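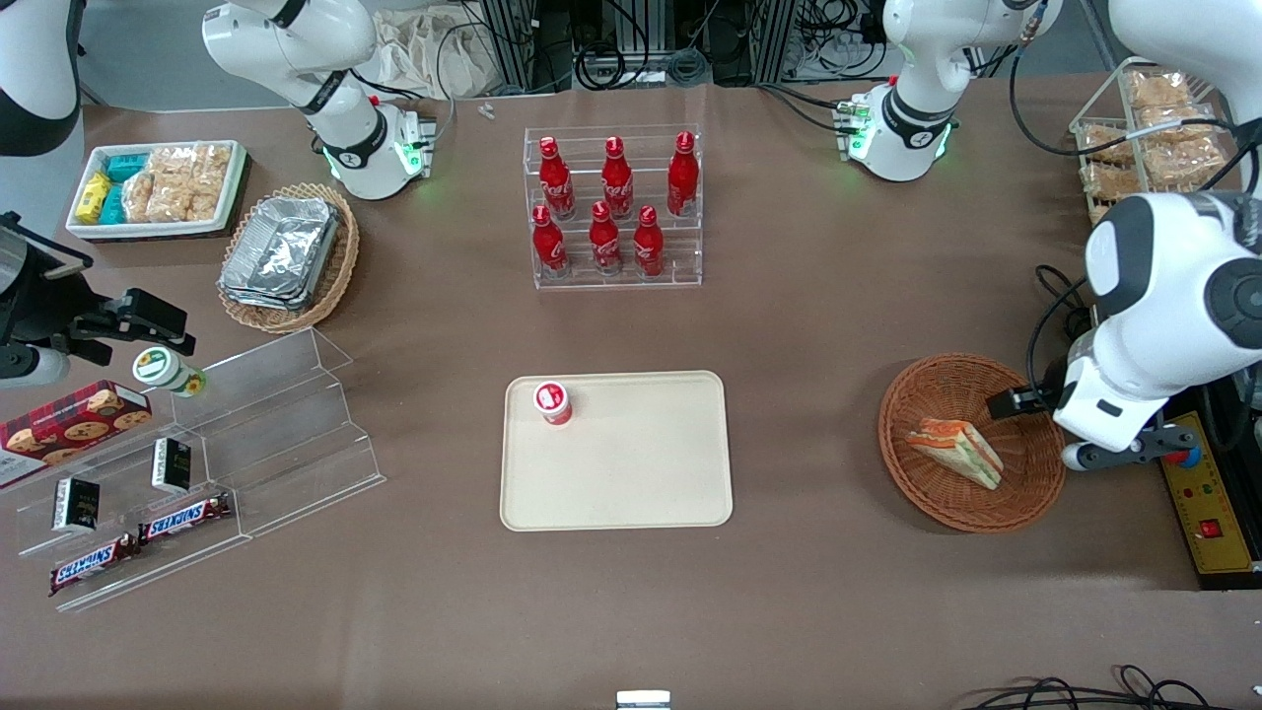 Tray, wicker basket and food items on the tabletop.

Progress report to the Rasmont Fund
Drying and Storage of Smallholder Coffee, Dralley Growers' Association
Reporting period: harvest and early storage

1. Purpose of the grant

The grant supports member farms of the Dralley Growers' Association in drying parchment coffee evenly and keeping it in sound condition until it is milled. Before the project, most members dried on tarpaulins laid directly on the ground. Lots reached the store at very different moisture levels, and buyers had raised the matter with the Association in two consecutive seasons.

2. Work completed

Raised drying beds have been built on 51 farms, which meets the target agreed for this period. Each bed has a timber frame, mesh suitable for food use and a cover that can be drawn across in rain or strong midday sun. The design was changed once during construction. The first covers held water in the middle and sagged on to the coffee, so a ridge pole was added and the beds already delivered were altered at the Association's expense.

Training took place at four sites, chosen so that no member had to walk further than the nearest collection point. Sessions covered the depth of the coffee layer, how often to turn it, the removal of damaged beans during the first days, and when to cover the beds. In total, 348 people attended. Attendance was good at three of the sites. At Magyar it was poor on the first occasion, which had been fixed for a Wednesday and fell on market day. The session was repeated the following week with a much better response.

The store at Dralley has been fitted with pallets and wall vents, and the floor has been resealed. Inner liners for the sacks were supplied by Zukov. More than 1,000 sacks have been received into the store under the new intake procedure, under which each lot is tested for moisture at the door and labelled with the farm, the bed and the day it was lifted.

3. Observations on quality

Lots from farms with raised beds have been more even in moisture than those dried on the ground. The Association has not yet had a full set of cupping results and would prefer to make no claim about flavour at this stage. The store manager has recorded fewer lots sent back for further drying, although the weather was also kinder than last year and the two effects cannot be separated from one season's records.

Some growers lifted their coffee too early when a buyer's lorry was expected. This is a long-standing habit and the beds alone will not change it. The Association has asked buyers to give notice of collection through the office, so that members are not approached at the farm gate with coffee half dry.
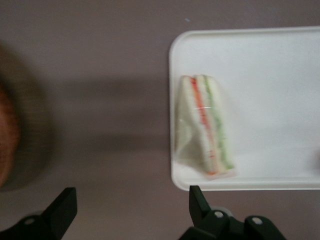 Meenakshi Bajpai, commenting on the draft of this report, asked that the moisture records be shown farm by farm in the next submission. She considered that an average for the whole store could hide the members who most need further help, and she wished to know whether those who missed the training were also those whose lots were sent back.

The Association accepts this request. Intake records are already kept by farm and will be matched against the attendance sheets. Names will be replaced by membership numbers in the version sent to the Fund.

4. Difficulties

Timber deliveries were late and the last beds were finished after picking had begun. The farms concerned, mainly on the upper slopes, dried their first pickings in the old way. One of the moisture meters gave readings that did not agree with the others and was withdrawn until it could be checked. Lots tested with it were tested again.

5. Expenditure

Spending on timber was above budget and spending on transport was below it. The Association requests permission to move the unspent transport allowance to the timber line. No increase in the total grant is sought.

6. Next period

Stored lots will be tested monthly until milling. Cupping samples will be drawn in August and the results forwarded with the farm records. A short refresher session is planned at each site before the next harvest, and repairs to mesh and covers will be carried out during the same visits.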